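Blog > Student Projects > Kitchen Task Group

Following up on my June post concerning the formation of the Kitchen Task Group, I am now in a position to report on the first full term of work. Several readers wrote to ask what the students had chosen to do, and two asked whether places remained. The second question is answered at the end.

The group meets under the Liltden Student Robotics Club, which I have advised for a number of years. Membership for this project was set at four. Daryna Kovalchuk serves as student lead and keeps the logbook. Kwaku Appiah is responsible for the arm and gripper, Ekua Opoku for software, and Kofi Darko for test procedure and safety. All four were members of the club before the project began, although only Kwaku had previously worked with an arm of this size.

The assignment comes from the Amissah Challenge, a regional competition in which student teams must complete a household task with a single robot arm. Teams select one task from a published list. Ours selected the cooking station, in which the arm must approach a pot on a countertop cooker, take hold of it, lift it clear of the base, and set it down on a marked area of the table. Points are awarded for completion and deducted for contact with the wall or with any object outside the task. The rules allow 600 seconds for the full sequence, including the return to the starting position.

I had recommended the drawer task, which past teams have found more forgiving. The students considered this at some length and voted against it. Their written reasons were sound, and I withdrew my objection.

Most of the term was given to the approach. The pot is wide, its side is polished, and reflections on the metal caused difficulty for the first version of the detection software. Ekua's revised version disregards the side of the pot and searches for the handle instead. She documented the change in eleven pages of notes, which I have asked her to shorten before the club's annual review.

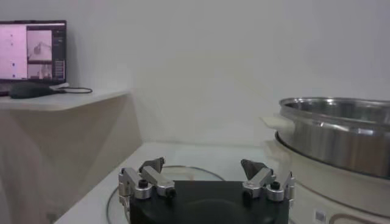

The gripper open at the cooking station, with the pot on its base at right and the laptop on the shelf.

Kofi's test procedure calls for 40 approaches in each set, with the gripper returned to the open position between attempts. Every attempt receives a line in the logbook whether or not the arm made contact. By the close of term the logbook contained 1742 lines. Daryna has entered these into a shared spreadsheet, and the group has begun to sort them by starting position. Early sorting suggests that approaches begun from the left of the table are less reliable than those begun from the right. The cause has not been established. Kwaku suspects a small error in the calibration of the wrist; Ekua suspects her own code. Both possibilities will be examined at the start of next term.

The gripping of the pot itself remains unsettled. The fingertip pads hold well on the flat blocks used in our practice sets, but a handle is a smaller target, and the group has not yet agreed on the best angle at which to close the fingers. Kwaku has drawn up three options. I have asked that each be tested with an empty pot before any weight is added, and Kofi has amended the procedure accordingly.

Mr. Tetteh Mahama, who judged at the previous Amissah Challenge, attended one session as a guest and spoke with the students about scoring. He advised them to practice the return movement as carefully as the lift, having seen teams lose points in the last seconds of a good run. The group has since added the return to every set. I wish to record our thanks for his time.

Two administrative matters follow. First, the club's safety form has been revised. Any student who operates the arm must sign the new version, including those who signed the old one. Copies are in the tray by the workshop door. Second, the workshop will close at 5:30 p.m. during the examination period, and the arm must be powered down 15 minutes before closing.

As to places on the project, the group is full for the present year. Students who wish to be considered for the next one should attend the club's open session and speak with Daryna. Prior experience with robotics is not required, though applicants will be asked to complete one set of approaches and write up the results.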